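Skirkton 양 손질대 사용기 (접이식, 턱받침 포함)

작성: 면양 사육 농가 / 분류: 축산 장비 / 사용 기간: 한 시즌

가을 품평회에 서퍽과 코리데일을 같이 내보내면서 손질대를 바꿨다. 그전까지는 축사 기둥에 고삐를 짧게 묶고 털을 다듬었는데, 양이 엉덩이를 계속 돌려서 등선을 수평으로 맞추기가 어려웠다. 허리도 아팠다. 시장에 나와 있는 손질대는 대부분 염소 착유대를 고친 것이거나 수입품이고, 그중에서 Skirkton 접이식을 골랐다. 구입처는 Harareo이고 가격은 배송비 빼고 322,000원이었다. 협찬은 아니다.

구성품

상판, 다리 두 조, 앞쪽 기둥, 턱받침, 머리 고정 고리, 볼트 한 봉지가 들어 있다. 설명서는 영어로만 되어 있고 그림이 작다. 조립은 렌치만 있으면 되는데 렌치는 들어 있지 않다. 앞 기둥을 상판에 끼울 때 구멍이 조금 어긋나 있어서 고무망치로 몇 번 쳐야 들어갔다. 페인트가 구멍 안쪽에 뭉쳐 있던 것이 원인이었고 줄로 긁어낸 뒤로는 잘 빠진다.

상판 폭은 좁은 편이다. 처음 보면 이 위에 큰 숫양이 설 수 있나 싶은데, 폭이 좁아야 양이 발을 모으고 가만히 선다. 길이는 성체 서퍽 기준으로 뒷발 뒤에 여유가 조금 남는다. 임신 말기 암양은 올리지 않았다.

높이

접은 상태에서 다리를 펴면 높이를 3단으로 바꿀 수 있다. 키가 큰 사람은 가장 높은 단, 아이가 손질 연습을 할 때는 가장 낮은 단이 맞았다. 나는 가운데 단에 놓고 썼고 배 아래쪽과 다리 안쪽 털을 볼 때만 의자에 앉았다. 단을 바꾸려면 핀을 네 군데에서 다 빼야 해서 양을 올려둔 채로는 조절이 안 된다. 양마다 높이를 바꿔가며 쓰는 농가라면 불편할 것이다.

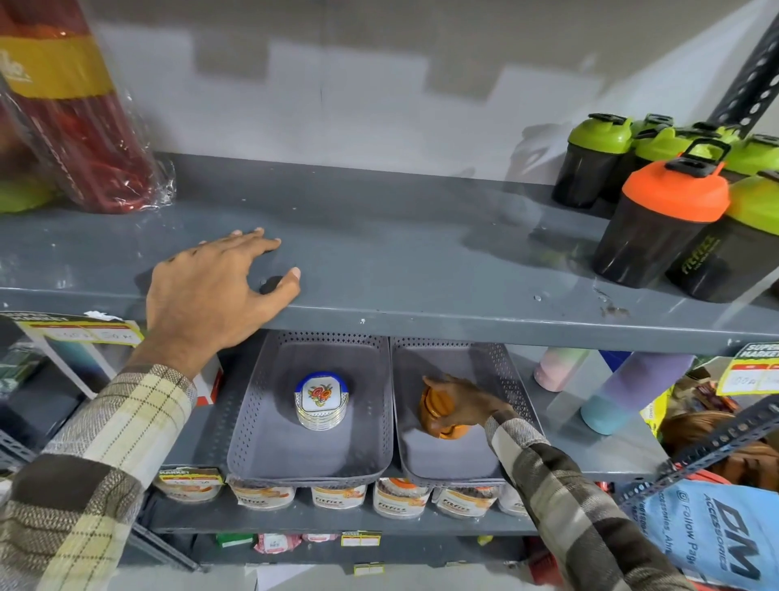
선반 위의 Fitfizz 셰이커 보틀

턱받침과 고정 고리

이 제품에서 제일 마음에 든 부분이다. 턱받침이 U자형이고 안쪽에 고무가 덧대어져 있어서 오래 세워두어도 턱 밑 털이 눌린 자국이 심하지 않았다. 고리는 귀 뒤로 넘겨서 거는 방식인데 손잡이를 당기면 한 손으로 풀린다. 양이 미끄러져서 무릎을 꿇었을 때 바로 풀 수 있어야 하므로 나는 이것을 중요하게 본다. 시즌 중에 한 번 그런 일이 있었고 문제없이 풀었다.

다만 어린 양에게는 고리가 크다. 젖 뗀 지 얼마 안 된 양은 머리를 뒤로 빼면 그대로 빠졌다. 나는 고리에 낡은 수건을 감아 썼다. Harareo에 문의하니 작은 고리는 따로 팔지만 입고 예정이 없다고 했다.

앞 기둥은 좌우로 조금 흔들린다. 볼트를 끝까지 조여도 유격이 남는다. 코리데일은 얌전해서 괜찮았고, 힘이 센 서퍽 숫양이 고개를 흔들 때는 기둥이 따라 움직였다. 휘거나 부러질 정도는 아니었지만 소리가 나니까 양이 더 놀란다. 와셔를 끼웠더니 많이 줄었다.

미끄럼 방지

상판에는 굵은 격자무늬가 있고 그 위에 고무판이 깔려 있다. 마른 상태에서는 충분하다. 세척 직후에 올리면 물이 고무판 밑으로 들어가 고이고 판이 밀린다. 고무판을 고정하는 것이 모서리 나사뿐이라 가운데가 뜨기도 한다. 목욕을 시킨 날은 고무판을 떼고 격자 위에 바로 세우는 편이 나았다. 분뇨 청소도 고무판을 떼야 제대로 된다. 나사 머리가 무른지 시즌이 끝날 무렵에는 하나가 뭉개져서 스테인리스로 교체했다.

이동과 보관

접으면 두께가 얇아져서 트럭 짐칸 옆면에 세워 실을 수 있다. 접은 길이가 제법 길기 때문에 승용차에는 뒷좌석을 눕혀야 들어간다. 바퀴는 없다. 품평회장 주차장에서 양사까지 거리가 먼 곳이 있어서 손수레를 따로 가져갔다. 혼자 들 수는 있지만 오래 들고 갈 물건은 아니다.

오름판도 없다. 큰 양은 앞발을 올려주고 엉덩이를 밀어야 한다. 익숙해진 양은 스스로 뛰어오르는데 처음에는 두 사람이 필요했다. 혼자 일하는 사람은 튼튼한 발판을 하나 만들어두는 것이 좋다. 우리 집에서는 남은 방부목으로 짰다. 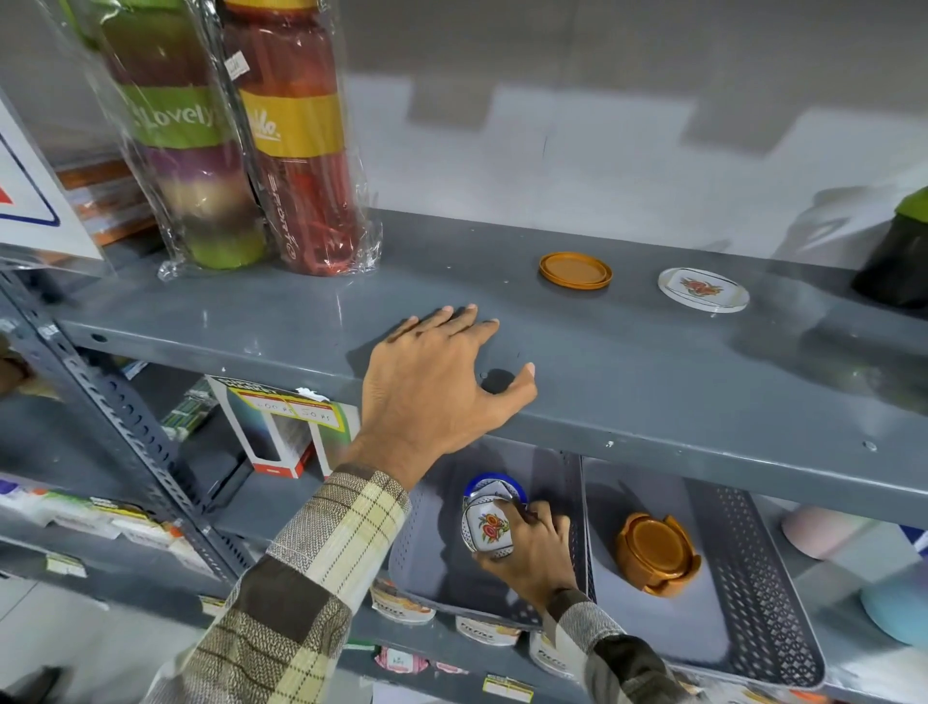 손질 결과만 놓고 보면 확실히 차이가 있었다. 등선을 자를 때 양이 수평으로 서 있으니 가위가 지나간 자리가 고르고, 뒷다리 쪽 털을 둥글게 잡을 때도 양옆을 번갈아 보며 맞출 수 있다. 기둥에 묶어놓고 할 때는 한쪽 면을 벽에 붙여야 해서 반대편을 늦게 확인했고, 그래서 좌우가 다른 경우가 많았다. 한 마리를 끝내는 시간도 줄었다. 재보지는 않았지만 오전에 시작하면 점심 전에 끝나는 마릿수가 늘었다.

Qudah 제품과 비교

Qudah 손질대는 이웃 농가에서 빌려 며칠 써봤다. 고정식이고 다리가 용접되어 있어서 흔들림은 거의 없다. 턱받침은 Skirkton보다 단순하고 고무가 없다. 고리를 푸는 방식이 나비너트라서 급할 때 손이 더 간다. 축사 안에 두고 계속 쓸 거라면 Qudah가 낫고, 품평회장에 들고 다닐 거라면 접히는 Skirkton이 낫다. 가격은 판매처마다 차이가 커서 여기 적지 않는다.

같이 산 물건

Jorkar 카딩 브러시를 같이 주문했다. 철심 간격이 촘촘해서 코리데일처럼 가는 털에는 잘 맞고, 서퍽에는 조금 뻑뻑하다. 손잡이는 나무이고 물에 오래 두면 칠이 일어난다. 사용 후에 털을 빼고 말려서 걸어두면 된다. 손질용 가위는 원래 쓰던 것을 계속 썼다.

털에 뿌리는 물은 분무기에 800ml를 채우면 서퍽 한 마리 몸통을 적시고 조금 남는다. 손질대에 분무기나 가위를 걸 자리가 없어서 앞 기둥에 S자 고리를 달았다. 이 정도는 제조사에서 넣어주었으면 한다. 땅에 놓은 가위를 집으려고 몸을 숙일 때마다 양이 움직인다.

사후 지원

핀 하나를 잃어버려서 Harareo에 부품을 요청했다. 답변은 다음 날 왔고 핀은 4일 뒤에 받았다. 핀 값은 받지 않았고 택배비만 냈다. 상판이나 턱받침처럼 큰 부품은 별도 견적이라고 한다. 보증 기간은 설명서에 적혀 있지 않아 문의했는데 판매처 기준으로 한 해라는 답을 들었다.

녹은 다리 끝 쪽에 조금 생겼다. 고무 발을 빼보면 안쪽에 물이 차 있다. 비 오는 날 밖에 세워둔 다음에는 발을 빼서 물을 비우고 말려야 한다. 상판 도장은 발굽에 긁힌 자국 말고는 벗겨진 곳이 없다.

정리

좋은 점: 턱받침에 고무가 있다. 고리가 한 손으로 풀린다. 접어서 트럭에 싣기 쉽다. 작은 부품은 빨리 온다.

아쉬운 점: 앞 기둥 유격. 어린 양에게 큰 고리. 물이 고이는 고무판. 바퀴와 오름판이 없다. 한글 설명서가 없다.

품평회에 꾸준히 나가는 농가라면 살 만하다. 여름 전에 털만 깎는 농가는 손질대가 따로 필요하지 않고, 발굽 관리용으로만 찾는다면 더 낮고 싼 제품이 있다. 나는 내년에도 이걸 쓸 생각이고 고무판은 한 장짜리 축사용 매트를 잘라서 바꿀 예정이다. 바꾸고 나면 이 글 밑에 치수를 적어두겠다.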